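I got to Biststead a little before ten on a Saturday, and Noman Lashari already had the kettle on and two lumps of rice paste sitting on a saucer. One was for a job, he said, and the other was for me to poke at. I poked at it. It felt like cold porridge and I told him so, and he laughed and said his first teacher would've thrown me out for that!

Noman repairs paper screens. Sliding ones mostly, plus the odd folding one that somebody's uncle brought home and kept in a garage. He came to it sideways - he was hanging wallpaper for a hotel group, got handed a torn screen at the end of a shift, and made a terrible mess of it.

"I used wallpaper paste," he said. "It went yellow in six weeks. I had to go back and do the whole thing over for free, and that's when I started reading."

The reading took him to a short course at a workshop called Stokby, where he spent most of the first week learning how to take old paper off. You dampen the bars from the back, he told me, then you go away and have lunch. People want to start scraping right off (I would, I know I would) and that's how they gouge the wood.

"The lattice is somebody's good work," he said. "The paper's supposed to get replaced. So be rough with the paper if you have to be rough with something."

I asked about the worst screen he ever took on, and he didn't even stop to think. It came from a restaurant named Beto, it had 27 torn panels, and a previous owner had patched them with clear tape. Tape is his great enemy. He talked about tape for a good ten minutes and I'm sparing you most of it. 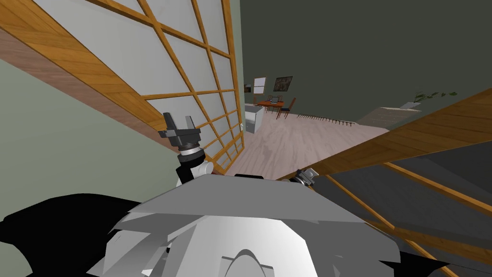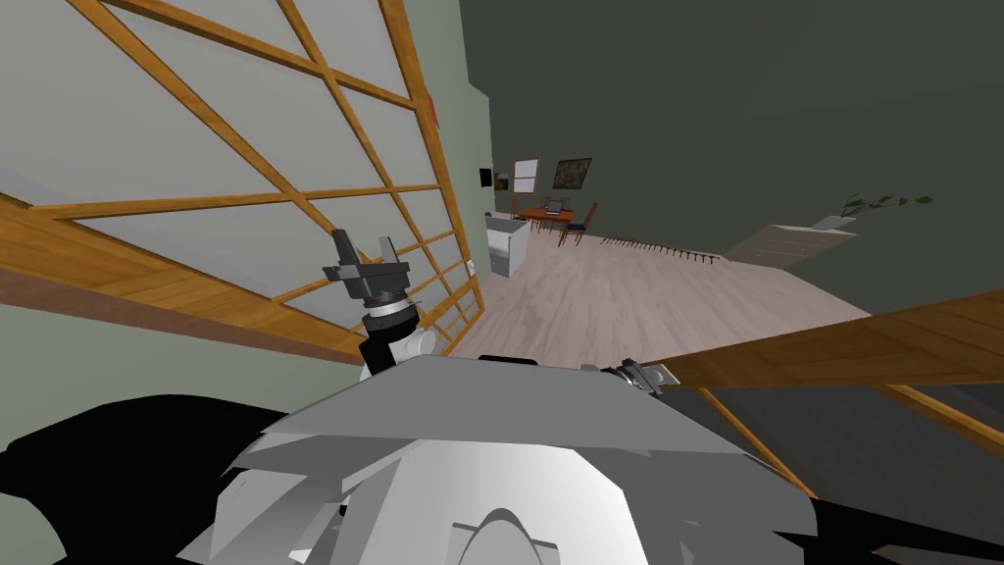 Can you replace one panel without redoing the whole screen?

You can, if the rest of the paper is in good shape. Cut the damaged piece out along the inside edges of its bars, paste a new piece to the wood, and expect it to look whiter than its neighbors for a year or two.

He's relaxed about that color difference, by the way. One customer sent him a long email about it in March, and by the time he got around to visiting she'd decided she liked it.

We got onto money after the second cup of tea. He charged $1000 for the Beto job and figures he lost on it, mostly in hours spent picking at glue. These days he looks at the back of a screen before he'll say any number out loud. He also sells small rolls of paper under the name Oh, which I assumed meant something lovely in some language or other.

"It's what people say when they tear it," he said.

I asked what a beginner should buy. A wide soft brush, a sharp blade, and more paper than you think, he said, and practice on an old picture frame first. Then his phone rang, and it was a man with a screen and a new puppy, so I washed my cup and let him get on with it.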